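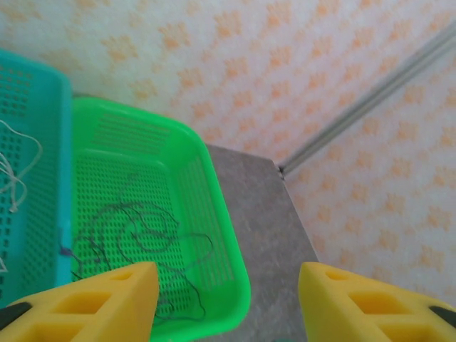 Cable sorting, white cables in the teal basket and dark in the green

Has sorting by robot changed anyone's job for the better?
Our shop at Godmont is putting an arm on cable sorting. Management says it frees us up for "skilled work" but can't name any. Four people sort now. Should I believe them?
Hatice Dönmez

Brayden Fortin
Ask for it in writing. At Lapointe we were promised testing jobs and got two, both on nights. The rest of us ended up pulling knots apart so the gripper had something it could pick up. Same pay, duller day. Also ask whose count goes down when it stops, because ours did. They quoted us 1,000 cables a shift and I never saw a shift like that.

Carter Arsenault
depends on the shop. my back is better

Manon Nguyen
I'd be careful with Brayden's numbers, every site is different, but he's right about the knots. Find out who clears jams and whether they get trained and paid for it. Our trial ran 30 days and the training was a video.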